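Against the Tidy Floor

July 31, 2021

I have cleaned up the floor of one room more times than I want to admit and I'm done pretending it's a good use of an evening. Not done cleaning. Done with the idea that a floor should have nothing on it.

You know the idea. It's in every magazine. Bare boards, one chair, a plant. Where does the computer plug in? Where do the shoes go? Valentin Picard, who writes the home column for the Rumwood paper, told readers in November that "the floor is for feet." Fine. Shoes are for feet too, and mine live down there.

I went the other way for a while, I should say. Bought the boxes. Bought a cable tray for 56 dollars that screws up under the desk, and it held everything nicely until I needed to move one plug. Then it was me on my back with a flashlight, undoing the whole thing. The tray is in a closet now. The closet is very tidy.

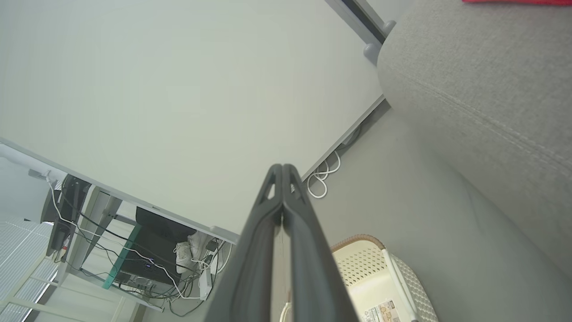
Cords are where most tidying advice falls apart. The people who write it seem to own a lamp. A working room has a computer, a charger for this and that, and all of it has to reach the wall somehow. So the cord comes down, and there's always more cord than distance. My answer is the lazy one. A white cable in a few loose loops, tucked up against the baseboard near the upholstered seat, and that's the end of it. You don't step on it. You can pull it out in a second. Same with the sneakers beside the computer tower, right up next to the power strip. Sandrine Joly came by and called that a "cry for help." Her own shoes are in a bench with a lid, in pairs, and she is late for everything.

What I'd keep off the floor is a shorter list than the magazines have. Food. Paper. Glass. Anything you'd cry over. The rest can stay if it's against a wall and out of the path you walk. One rule, the path. Huệ Bạch taught me that when we shared the upstairs place in Gruvthorpe, 504 square feet for two people and all her sewing. She never put anything away that I saw. But you could walk from the door to the window in the dark and not touch a thing.

Then there's the basket question. Every room I like has a basket in it, a plain one, holes in the sides, no lid. Lids kill baskets. The minute there's a lid you have to take whatever's on top of the lid off first, and there is always something on top of the lid. An open basket you can drop stuff in as you go by and carry out of the room when it's full. Shayne Te Moana says this is just moving the mess around. Yes! In a container! With handles! That's all storage has ever been.

I'll give the other side one thing, dust. Dust loves a coil of cord. I run the vacuum along the wall and lift what's there with my foot, it takes maybe a song and a half. If you have allergies you'll want to do better then that and I won't argue.

Also wheels. I've come around on wheels. Anything tall or wide should roll if it can, so you can get in behind it, and you'd be suprised how little furniture does. Felska wanted 129 dollars to put casters on a shelf for me. I said no and have been dragging the shelf ever since, scratches and all. So take the advice, not the example.
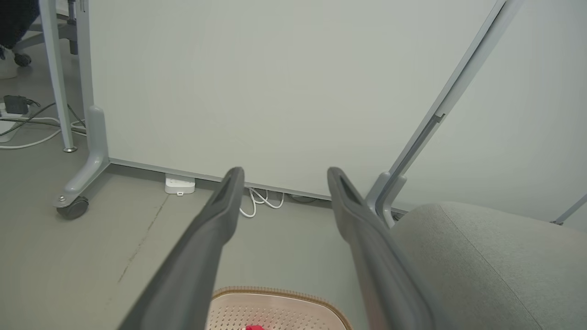
What I'd ask of a room

Can I sit down without moving something. Can I find the plug. Can I get to the door. If it's yes to those then leave it alone and go outside.

Jérémie Moulin read a draft of this and said I was describing a storage unit with a chair in it. Maybe so. He also couldn't find his phone charger the last 2 times I was over there, everything in his place being behind something else, and borrowed mine. Which was on the floor, by the wall.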